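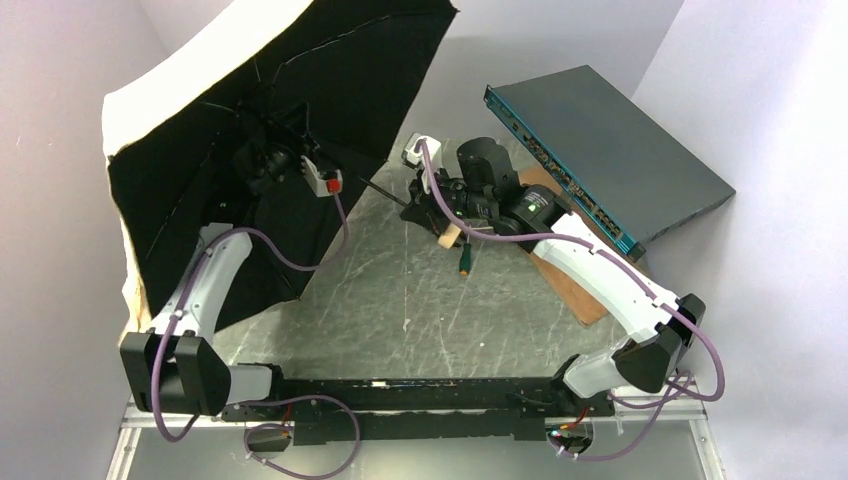 But why does a fiddle sound so different from a guitar when they've both got strings? One reader from Clallow wanted to know, and also asked whether you have to read music to play in a band. Good questions. Quick answers below, then the longer ones.

Quick answers: because one is rubbed and the other is plucked. And no, you don't.

What is a folk band?

A group of people playing tunes together, mostly on instruments that don't need plugging in. Guitar, fiddle, banjo, mandolin, maybe a double bass at the back. We call these acoustic instruments. Acoustic just means the sound comes from the instrument itself, not out of a loudspeaker.

Where the sound comes from

Sound is wobbling air. Pluck a string and it wobbles very fast -- too fast to count. But a string is thin. It can't push much air by itself. Stretch an elastic band between two fingers and twang it. Tiny noise. Now stretch it over an empty margarine tub and twang it again. Louder!

The tub is doing what the body of a guitar does. String shakes the bridge, bridge shakes the wooden top, the top shakes lots of air. Off it goes to your ears.

High notes and low notes

Short string, high note. Long string, low note. Also tight is higher and loose is lower, and thin is higher than thick. So when a guitarist presses a string down they are making the bit that wobbles shorter. Up goes the note.

Double bass strings are long and thick. That's why it rumbles.

Back to the fiddle

A fiddle is a violin, by the way. Same thing, different tunes. The player pulls a bow across the string. The bow hair is sticky with rosin (it comes from tree sap) so it grabs the string, lets go, grabs again, lets go, hundreds of times a second. The note keeps going as long as the bow does. A plucked note starts with a ping and then fades away.

The banjo is different again. Instead of a wooden top it has a tight skin, like a drum. Nowadays usualy plastic. Bright, snappy, quite loud for its size.

Who does what?

Somebody plays the tune. Somebody plays chords, meaning a few notes together. Somebody keeps the beat. They can swap! In a lot of folk tunes there are 2 parts, called A and B, and each one is played twice. AABB. Then round again from the top, until someone sticks a foot out or shouts, meaning last time through.

Learning by ear

Lots of folk players never look at a page. They listen to a small bit, copy it, listen again. The Filali tune club in Pakimstead does it this way with beginners -- 5 tunes between October and April, nice and slow. One of them is The Bridura Reel, which has a jumpy B part that everyone trips over at first.

Does the room matter?

Yes. Curtains and carpets soak sound up. Hard walls bounce it back. A hall with 800 people in it sounds duller than the same hall empty becuase coats and jumpers soak up sound as well.

Try it

You need: a tub, 2 elastic bands (one fat, one thin), a pencil.

Put both bands round the tub. Twang each one. Which is lower?
Slide the pencil under the bands near one end. That's your bridge.
Press a band down halfway along and twang again. What happened to the note?

Mind your eyes with the bands, they can ping off.

Words to know

Acoustic -- makes its sound without electricity
Bridge -- the part that holds the strings up and passes on the wobble
Chord -- notes played together
Rosin -- sticky stuff for bows
Reel -- a fast dance tune

Next time: whistles, and why blowing harder makes them squeak.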